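Desk tidy arm – sim first or build first?
Started by brindgate_shed, 22 July 2025 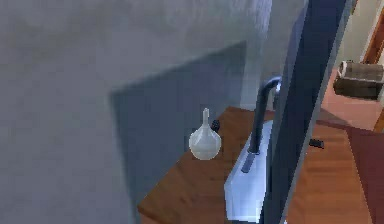

I've been putting this off since February. The plan is a small arm that clamps to the desk and moves things out of the way when I need the space. I have 6 servos, a printed shoulder joint and a Kallio controller board. What I don't have is a shoulder that holds still. It sags 13 mm at full reach with nothing in the grip.

So I've gone back to the simulator to sort out the path planning. Is that a waste of time before the hardware is stiff?

clulstead_pete wrote:
Yes. Fix the sag. Your sim arm is perfectly rigid and yours isn't, so every path you plan will be wrong by the time it reaches the vase.

K. Juntunen wrote:
I disagree. You can plan with a wide margin now and tighten it later. I did two months of sim work before I cut any metal and it saved me a lot of reprints. The monitor is the thing I'd worry about. Give it a simple box for collisions, stand included, and keep the elbow out of it.

clulstead_pete wrote:
A box around the stand as well? You lose half the desk.

K. Juntunen wrote:
You lose some of it. Split it into 2 boxes if that bothers you, one for the screen and one for the base.

brindgate_shed wrote:
Two boxes sounds fine. The neck of the vase is narrow, so I was going to grip there.

oldlathe19 wrote:
Grip the neck and it will swing. Go for the body, lower down, and open the fingers wider. Also check your shoulder bearing – mine from the Clellthorpe kit had play in it from new.

brindgate_shed wrote:
Same kit. I'll pull it apart tonight.

Comments (2)

Marty: Had the same sag. A second bearing fixed most of it.

jo_w: Which simulator is this?

Contact the moderators | Copyright Clellthorpe Makers Forum | Back to top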